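Waststead Workshop Notebook
Downloadable content and map pack testing
Entry for 6th November

Scope of this entry

This entry records the state of the second map pack for the Drinovthorpe multiplayer game after the latest internal build was received. It covers installation, the two new maps, the additional wave-defense arena, and the matchmaking fault carried over from the previous entry. Store page text and pricing are handled elsewhere and are not recorded.

Build and installation

The build was installed on the shared test consoles and on the two desktop machines. The download size reported by the storefront client was 2,768 megabytes, against a target of 2,500 agreed in February. The excess comes from uncompressed ambient audio in the Foundry map, which was left in its working format by mistake. The audio files are to be converted before the next build, and the size is to be checked again at that point.

Installation over the first map pack completed without error. Installation on a console which did not have the first pack also completed, but the main menu then listed the first pack's maps as owned. Selecting one of them returned the player to the title screen with no message. This is a licensing check fault and has been entered as a blocking item.

Removing the pack and installing it again left saved loadouts in place, as required. Character unlocks were kept as well, with one exception: the alternate color scheme for the Warden class reverted to the default. It could be selected again by hand and was then stored correctly.

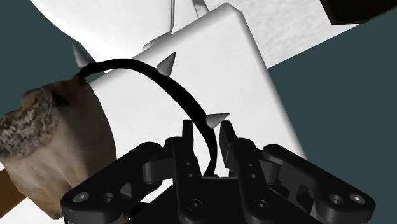 Map one: Foundry

Foundry is the larger of the two competitive maps and supports 16 players. Full matches were run in team deathmatch, control point and flag modes.

Frame rate held at 30 on the consoles for most of each match. It fell when more than one siege weapon was fired in the smelting hall, and the drop could be repeated at will. Turning off the heat shimmer effect removed most of it. The art group has asked that the shimmer be kept on the upper walkway, where it does not appear to cost anything, and removed from the floor of the hall. That change is accepted for the next build.

Spawn positions on the east side remain too exposed. A player holding the crane cabin can see two of the east spawns directly. Moving the spawns behind the slag wall was tried in the editor and gave a better result, although it lengthens the run to the center point. The revised positions have been kept for further play. The west side needs no change.

A gap in the collision mesh was found behind the cooling tank. A player who crouches and jumps at the corner can pass through the wall and fire back into the map while remaining out of reach. Bots do not use it. The gap has been marked in the editor with the usual red flag.

Map two: Indov Station

Indov Station is intended for smaller matches and is close to finished. Lighting was rebuilt after the last entry and the lower tunnels can now be read clearly without raising screen brightness. The train no longer stops short of the platform. It still passes through dropped weapons without moving them, and this has been accepted as it stands.

Sound from the public address speakers repeats too often. The present interval suits a first visit but becomes tiresome by the third match. A longer interval, with the lines played in random order, should be tried.

In flag mode the blue team's flag can be thrown onto the signal gantry, where it cannot be recovered until the reset timer runs out. The timer was shortened as a temporary measure. A kill volume on top of the gantry is the proper fix and should be placed before the next session.

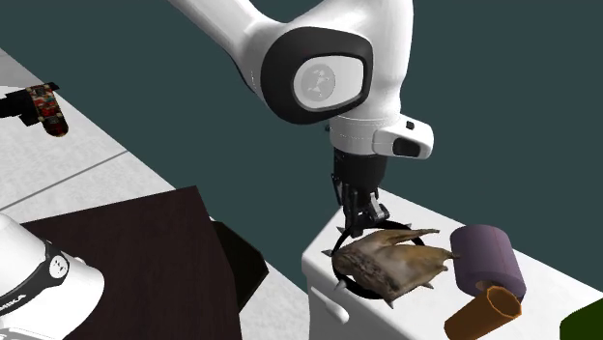
Gripper closed on the item at the cabinet.

Wave-defense arena

The arena was played from the first wave on normal and hard settings. Enemy numbers rise evenly through the early waves. The step at wave nine is too steep on hard, and every team in the session lost there at least once. The flying enemies introduced at that wave carry 800 points of health, a value copied from the campaign, where the player has heavier weapons. A lower value is to be set and the wave played again.

Credits earned from door repairs were paid twice to the host and once to other players. The cause was found in the reward script, which runs both locally and on the server for the host machine. A correction has been checked in but was not part of the build tested.

The ammunition dispenser near the south door can be used through the wall. This was reported in the first arena and fixed there. The fix should be copied across.

Matchmaking

The fault recorded in the previous entry is still open. When a party contains one player who does not own the pack, the party is placed in the pack playlist anyway and that player is dropped during loading. The expected behavior is a notice to the party leader before the search begins. The Zakharchenko lobby service returns the correct ownership list, so the fault lies in the way the client reads it. Logs from both sides have been saved to the shared folder under the build number.

Host migration was tested by disconnecting the host during a match on each map. Migration succeeded on Indov Station. On Foundry it succeeded in team deathmatch but failed in control point mode, with captured points shown as neutral after the match resumed. Scores were not affected.

Open items

Licensing check on consoles without the first pack (blocking)
Party ownership notice (blocking)
Control point state after host migration on Foundry
Collision gap behind the cooling tank
Kill volume on the signal gantry
Flying enemy health at wave nine
Dispenser fix to be copied from the first arena
Ambient audio conversion and size check
Warden color scheme after reinstall

The east spawn positions on Foundry stay in their revised form until the next full session, when both arrangements are to be played in control point mode.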